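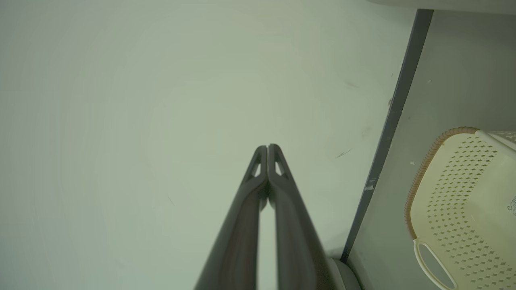 Porunano Home Help > Laundry > Stains and color

Red stuff bled on everything, can I save the whites? And how do I wash the rest of it

Posted by Siriporn Sriwong, July 15, 2023
Viewed 2436 times

Quick one, sorry for the mess, typing on my break. Got a big bag of secondhand holiday costume things back in March for our dance group, been sitting in the hall closet since. Smelled like a basement. So yesterday I finally threw a load in. Red capes, a couple red fleece hats, and (I know) two of my husband's white undershirts and a pillowcase that were already in the machine. Warm water, regular cycle. Everything white came out pink. Not light pink either. The pillowcase is kind of blotchy, darker on one side like something sat on it.

What I did so far: washed the pink stuff again, cold, extra Warnent. A bit lighter maybe. Did NOT put it in the dryer, I read that somewhere. It's in a bucket right now.

So, can the whites be saved? Undershirts I don't care much but the pillowcase is from a set my aunt gave us. And second, the white fluffy part on the hats went pinkish too, just at the seam. There's still half a bag left to wash and I don't want to do this again. No tags on most of it. Washer is a Tefera top loader, old, no fancy cycles, it does have cold and a gentle.

Also is it ok to use chlorine bleach on the pillowcase or will that ruin it. It's cotton I think. Might be a blend.

Thanks in advance

Pichit Chuensuk

You're fine, good that you skipped the dryer. Keep it wet.

Pillowcase: oxygen bleach, the powder kind, not chlorine. Warmest water the fabric will take. Dissolve the powder first, all the way, then put the pillowcase in and push it under. Leave it overnight. Look in the morning, if it's still pink dump the water and mix new. I had a tablecloth take three rounds before I quit seeing it, and it was worse than what you describe. Blotchy is normal, fabric was folded up against the cape and got more dye there.

Chlorine bleach on plain white cotton is ok, on a blend it can go yellow and then you have a yellow pillowcase and no way back. You said might be a blend so I'd stay away. There's also color remover in the dye aisle, little packet, stinks. Works on most things. Kills any embroidery color though so check the hem of that pillowcase first, if the set has a border or flowers on it don't use it.

Undershirts same bucket, why not.

Rest of the bag. Test it before you wash anything. Wet a corner of a white rag, press it on an inside seam, hold a minute. Pink rag means that piece gets washed alone. Clean rag means it can probably go in with other reds, still cold. I wouldnt mix anything with white trim in there even then.

Fleece hats I do by hand in the sink. Cold water, squirt of dish soap, in and out fast. The trouble starts when they sit wet, the red creeps into the trim. Roll in a towel, press, don't wring. Then dry with the trim at the top so the water runs away from it and not into it. For pink trim you already have: old toothbrush, little paste of the oxygen powder, only on the white, rinse right away. Do one hat and see before you do all of them.

Oh and run the washer empty once, hot, before your next normal load. Old top loaders hold water at the bottom.

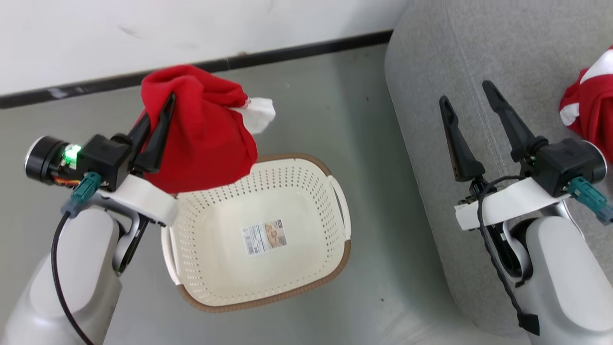

Lamduan Yensuk

Mostly agree with Pichit but careful with the paste on fluffy trim. Did it on a costume collar, the fluff went flat and crunchy and never came back up. What I'd do is just mix it weak in a cup and dab with a cloth. Slower. Pat it dry, then fluff with your fingers when it's nearly there, again when it's all the way dry.

For the smell you might not need to wash the other half at all. Lay it out on a rack on the porch a couple days, in shade, sun fades red fast. Turn it over. If it's still musty put it in a lidded tote with an open box of baking soda, leave it a week or so. I only wash what has a real stain or what touches skin, so hat bands yes, capes almost never.

If you do end up using the machine, cold, gentle, inside out, small load, and take it out the second it stops. Don't let it sit in there while you go to the store, ask me how I know. If yours lets you pick the spin, low. Mine goes to 1000 and that creased a velvet skirt for good.

Color catcher sheets help some. Wouldn't bet a pillowcase on them.

Sakda Jaidee

vinegar. sets the dye, always worked for my mom

Pichit Chuensuk

Vinegar won't set the dye in store bought stuff Sakda, sorry. Helps a little with smell.

Siriporn Sriwong

Update, pillowcase soaked overnight and it is SO much better, faint pink on the one side only. Mixing a second bucket tonight. No border on it so I may try the remover packet if it doesn't go. Undershirts came out white enough for under a shirt.

Did the rag test on the big cape, bright pink rag, wow. That one's going out on the porch like Lamduan said. Hats this weekend, in the sink. Thank you all, gotta run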